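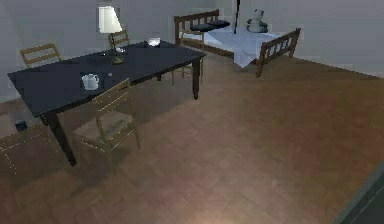 图1 样板间效果图：深色长桌、台灯、白色杯子，人字纹样式的木地板

Drurnby 老楼改造 阶段进展报告
报送：Grernero 基金 项目管理处
填报：Costel Sima
2019年12月7日，星期六

先说结论。进度比七月定的计划晚四周左右，钱没超，主体能按期交。下面分开写，时间紧，有些地方只列要点，细账见附表。

一、已完成
屋面防水全部做完，闭水试验过了，监理签字在附表二。
二层、三层旧水管拆除，新管打压合格。一层还差厨房那一段，等燃气公司改表位。
外窗到货，北立面装完，南立面装了一半。脚手架费用按月算，想尽快拆，拆之前窗一定要收口。
电气：总配电箱换新，各户回路重排。原图纸跟现场对不上的地方很多，重新画了一遍，耽误了不少功夫。
住户安置：7户已签回迁协议，原件在 Sowah 办公室，扫描件随后补发。

二、没完成，以及原因
楼梯间加固。十月开挖以后发现基础比勘察报告写的浅，设计院重新出图，等了两周多。图纸上周到的，已经开工。
隔音。三层楼板第一次测试不合格，换了 Rolico 的垫层，样板段重测合格，其余楼板照此施工。单价比原来高一点，从不可预见费里走，不另外申请。
门禁系统还没招标。住户对刷卡还是用钥匙意见不一，一月开会再定，这块不影响主体交付。

三、资金
本期支出主要是外窗和水管两项，发票齐全。
不可预见费本期动用4,000欧，全部用于垫层。
上次贵处问到的脚手架押金，供应商确认拆架后三十天内退，到帐后冲减下期申请。
第三笔拨款请在一月中旬前到位，不然瓦工队要撤去别的工地，再叫回来就是开春了。这一条请务必帮忙盯一下。

四、住户沟通
十一月开了一次说明会，来的人比预想多，椅子不够，后排站着听完的。问得最多的是暖气费怎么分摊，其次是自行车放哪。暖气已答应装分户计量，写进协议。自行车棚不在本次预算里，会上讲清楚了，有两位不太满意，会后又单独谈过。
施工噪音投诉四起，都集中在周六上午。现在周六改成九点以后开工，本月暂无新投诉。
室内装修标准还在征求意见，地面大多数人要木地板，也有要求铺地砖的，老人多的几户主要担心滑。样品放在 Sowah 办公室，月底截止。

五、风险
天气。连续低于零下五度外墙抹灰就得停，计划里留了十天，估计不够用。
人手。水电班组年底有人回家，已口头约好一月六号复工，没有书面的。
材料。散热器订了280片，供货商只确认了第一批的日期，第二批还在催。催不到的话考虑换一家，价格会有差别，届时再报。

六、下阶段安排
十二月：南立面外窗收口，拆架，一层厨房管道。
一月：楼梯间加固完成，住户会，门禁招标。
二月：内墙抹灰，散热器安装，公共部份照明。
三月：室内地面，初验。

七、需要贵处答复的
1. 第三笔拨款时间。
2. 垫层变更是否需要补书面说明，还是本报告即可。
3. 二月现场检查来几位，要不要安排住宿，镇上旅馆那阵子不好订。

附表一支出明细、附表二验收记录另发邮件。文件较大，收不到请回电话，我再寄纸质的。

Costel Sima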